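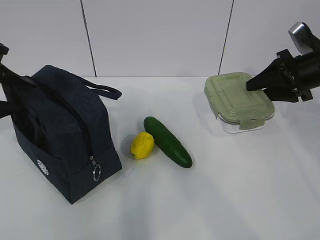

1/ The Surnau rising, then. I have spent most of July reading about an uprising that lasted one night and one breakfast, and I would like you all to suffer with me.

2/ Background. Surnau was a small walled town with a salt toll, a bishop who lived elsewhere, and a governor called Lumbantobing who had bought the job on credit. In 1698 he doubled the toll to pay off the loan. You can see where this is going. He couldn't.

3/ The plan was to take the gatehouse, the armoury and the toll office, in that order, before the watch changed at four in the morning. The man in charge of the gatehouse party had the only key. He also had the only drum. He brought the drum.

4/ So the gatehouse was taken by knocking. The porter let them in, having assumed they were the relief. His statement survives and runs to eleven lines, most of them about his boots, which someone had walked off in.

5/ The armoury went better, in that the door was open. It was open because the contents had been pawned. Lumbantobing again. The inventory lists 232 muskets. The rebels found 5, and a stuffed pike.

6/ I've seen this told as a heroic assault with heavy fire from the walls. The source for the heavy fire is a poem. The poet was in Virstead at the time, two days' ride off, and owed money to one of the leaders.

7/ The toll office is the part people remember, if they remember any of it. They burned the ledgers in the square. What they burned were the old ledgers, going back to 1621, which historians would have quite liked. The current one was at the governor's house, under his dinner.

8/ By sunrise they held the town. There was a proclamation. It abolished the toll, the governor, and for some reason geese within the walls. I have read every scrap of paper I can find from that year and still can't tell you what the geese had done.

9/ Then breakfast. The leaders sat down in the guildhall to choose a new council and fell out over who should sit nearest the stove. The minutes are very clear on this. Three men left. One of them went straight to the garrison at Handholm and told them everything, including the menu.

10/ The garrison arrived before noon and walked in through the gate, which still had no porter, on account of his being out looking for his boots.

11/ Now the grim bit, and I don't want to be flippant about it. Four men were hanged in the autumn and a good many families were put out on the road with winter coming. The toll stayed doubled for nine years. The funny version of the story was written by people who got to keep their houses.

12/ Lumbantobing was recalled, thanked, and given a bigger town. Reader, he pawned that armoury as well.

13/ If you want the proper account, Liliana Grasso's essay on the court papers is the one. She went through the witness statements line by line and shows how many were taken down by the same clerk, in the same phrases, on the same afternoon. Suddenly a lot of those eager confessions look rather tired.

14/ She is also very good on the women who ran the salt stalls. They had refused to pay for months before any of this, quietly, and were doing fairly well out of it until the men turned up with a drum.

15/ Somebody has asked whether there's a monument. There is a plaque. It gets the year wrong and mentions the poet.

16/ Correction to post 5: it may have been a carp. The word is smudged in the copy I used and two people have now written to me with strong feelings about fish. I'll look at the original when the archive reopens.

17/ No, I don't know what happened to the porter's boots. He was still asking for them the following spring – there's a petition – and the new governor's office replied that the matter was being looked into.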